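HOUSEHOLD ECONOMICS AND CONSUMER LAW
Unit 4: Written Warranties, Implied Promises, and the Return of Goods
Course handout, Prorkdale Evening College
Instructor: Apostolos Ververidis
Room 226

Purpose of this handout

This handout accompanies the fourth unit of the course. It summarizes the material presented in class and supplies the vocabulary students will need for the written assignment. It does not replace the assigned reading. Students who miss a session are expected to read the handout together with the matching chapter before the next meeting.

The handout describes general principles. The rules that apply to a particular purchase depend on the state in which it was made, and students should not treat anything written here as legal advice on a dispute of their own.

1. What a warranty is

A warranty is a promise about goods that becomes part of the bargain between a seller and a buyer. If the goods do not match the promise, the buyer has a claim, even when the seller acted in good faith and had no knowledge of the defect. In this respect a warranty claim differs from a claim of fraud, where the buyer must ordinarily show that the seller knew the statement was false or did not care whether it was true.

Warranties fall into two main groups. Express warranties are created by something the seller says, writes, or shows. Implied warranties are supplied by law and exist whether or not either party mentions them.

2. Express warranties

An express warranty may arise from a statement of fact, a description of the goods, or a sample or model shown to the buyer. The words "warranty" and "guarantee" need not appear. A label stating that a coat is wool is an express warranty that the coat is wool. A floor sample shown to a buyer who then orders the same item is an express warranty that the delivered item will match the sample.

Statements of opinion are treated differently. A salesperson who says that a sofa is "the nicest one in the store" has not promised anything that can be measured. Courts call such language puffery. The line between fact and opinion is not always clear, and the following matters are usually considered:

Whether the statement can be tested
Whether it was made in writing
Whether the seller had special knowledge that the buyer lacked
Whether the buyer asked a direct question and received the statement in reply

Class problem A. The Gosselin family purchases a used dishwasher from Revamgate Appliance Exchange. The clerk states that the machine is "a real workhorse" and that its pump "was replaced this spring." The pump was in fact never replaced. Students should identify which statement is an express warranty and be prepared to explain the basis for the choice.

3. Implied warranties

3.1 Merchantability. When a merchant sells goods of the kind in which that merchant regularly deals, the law implies a promise that the goods are fit for their ordinary purpose. A toaster must toast. An umbrella must open and must keep off ordinary rain. The goods need not be of the best quality available, but they must pass without objection among people who trade in such goods.

The promise of merchantability does not generally attach to private sales. A neighbor who sells a lawn mower at a yard sale is not a merchant in lawn mowers. The buyer in such a sale may still rely on any express statement the neighbor has made.

3.2 Fitness for a particular purpose. A second implied promise arises when the seller has reason to know of a special use the buyer has in mind and has reason to know that the buyer is relying on the seller's judgment to choose suitable goods. A customer who asks a paint store for a product that will hold up on a boat hull, and who accepts the clerk's choice, has received this promise. If the paint is perfectly good for house siding but fails in salt water, the store may be liable even though the paint was merchantable.

3.3 Title. A seller ordinarily promises that the goods are the seller's to sell and that no undisclosed lender has a claim against them. This promise is easily overlooked in the purchase of used vehicles and used equipment, where an unpaid loan may still be attached to the item.

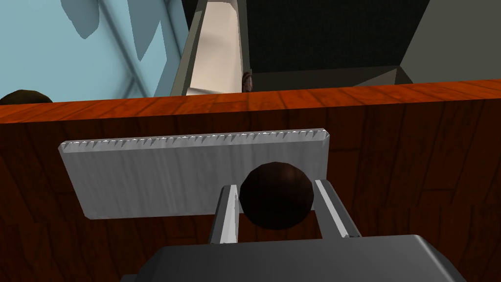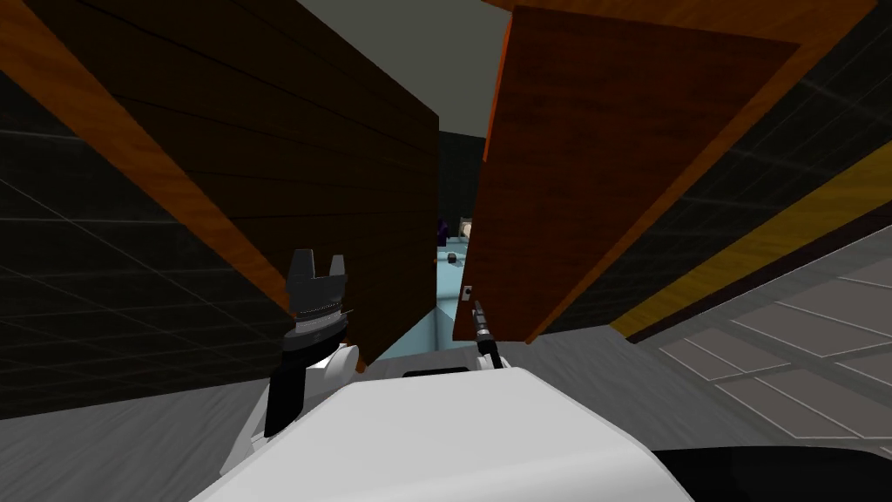
Does a warranty end when the original buyer gives the goods to someone else?
The answer depends on the wording of the warranty and on state law. Some written warranties cover any owner during the stated period, and others cover only the first purchaser. The person who receives the goods should obtain the original receipt and read the opening paragraph of the warranty, where this limit is usually stated.

4. Disclaimers and limits

Sellers may limit or remove some of these promises. Implied warranties are commonly disclaimed by the phrase "as is" or "with all faults," or by a clear written statement that there is no warranty of merchantability. A written disclaimer must be conspicuous. Small gray type on the reverse of a sales slip has often been found insufficient.

An express warranty is much harder to disclaim. A seller who states in one paragraph that a tent is waterproof and in another that no promises of any kind are made has produced a contradiction, and the specific promise will generally be preserved.

Federal law adds a further rule for consumer products. A company that gives a written warranty on a consumer product may not disclaim the implied warranties altogether. If the written warranty is labeled "limited," the company may restrict the implied warranties to the length of the written one, provided that the length is reasonable and the restriction is clearly stated. Several states do not permit even this restriction.

Students should also distinguish a limit on the promise from a limit on the remedy. A warranty may say that the company will repair or replace a defective part and will do nothing more. Such a term is usually valid. If repeated repairs fail and the buyer is left without working goods, however, the limited remedy may be said to have failed of its essential purpose, and the buyer may then seek other relief.

5. Service contracts

A service contract, often sold at the register as an "extended warranty," is not a warranty in the strict sense. It is a separate agreement for which the buyer pays a separate price. Before purchasing one, the buyer should compare its dates with those of the manufacturer's warranty. A service contract that begins on the day of purchase may overlap with coverage the buyer already has.

Class problem B. Iltier Home Furnishings sells a recliner with a manufacturer's limited warranty of 2 years. At the register the customer is offered a 4-year service contract beginning on the date of sale. Students should determine how many years of coverage the contract adds beyond the manufacturer's warranty, and should list the questions a careful customer would ask about accidental damage, labor charges, and transfer to a new owner.

6. Acceptance, rejection, and notice

A buyer has the right to inspect goods before accepting them, unless the parties have agreed otherwise. Goods that do not conform may be rejected within a reasonable time after delivery. Once the goods have been accepted, outright rejection is no longer available, but the buyer may in some cases revoke the acceptance. Revocation generally requires a defect that substantially reduces the value of the goods to that buyer, together with a good reason why the defect was not acted upon earlier.

In either case the buyer must notify the seller. Failure to give notice within a reasonable time may bar any remedy. Notice should be in writing and should contain the date and place of purchase, the model or item number, a short account of the defect, and the remedy requested. The buyer should keep a copy and should not send original receipts.

A store's return policy is a separate matter. Where goods are sound and the customer has simply changed his or her mind, the right to a refund usually depends on the policy of the store. Some states require that the policy be posted where customers can see it.

7. Terms for review

Conspicuous
Disclaimer
Express warranty
Fitness for a particular purpose
Limited warranty
Merchantability
Puffery
Revocation of acceptance
Service contract

8. Written assignment

Each student will select one written warranty from a product in the home and prepare a report on it. The report is to identify the company giving the warranty, the persons covered, the length of coverage, the remedy offered, and any disclaimer. Relevant passages should be quoted exactly. The assignment is worth 10 points and is due at the start of class on Friday. A copy of the warranty must be attached. Reports submitted without the copy will be returned ungraded.

Reading for Unit 5: the chapter on installment credit, including the tables at the end.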